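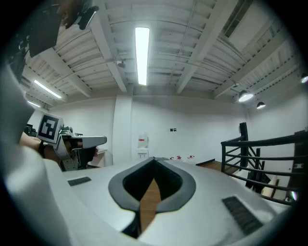 Plendix legislative tracker – quick review

Mar 30, 2021

Been on the paid plan since December, mostly to follow bills in our state senate. Short version: good alerts, bad search.

Setup took 10 minutes. Pick your state, pick committees, done. Alerts come by email and they're fast – had notice of an amended school funding bill before the legislature's own site showed the new text.

Search is a mess though. Typed in "veto override" and got 563 results, no way to sort by session. Exact phrase in quotes does nothing. Wrote to support, Reiko Chiba answered the same day, said a date filter is coming. Still waiting.

Governor's page is decent. Executive orders, appointments, signing dates all in one list. Vote histroy only goes back 4 sessions, too short for me.

Costs $214 a year. Steep for one person, ok if an office is splitting it. Udico is cheaper but the alerts came a day late when I tried it, so no.

Phone app – skip it. Logs you out constantly and teh calendar won't load.

4 out of 5 for the alerts. Would be 5 with a working search.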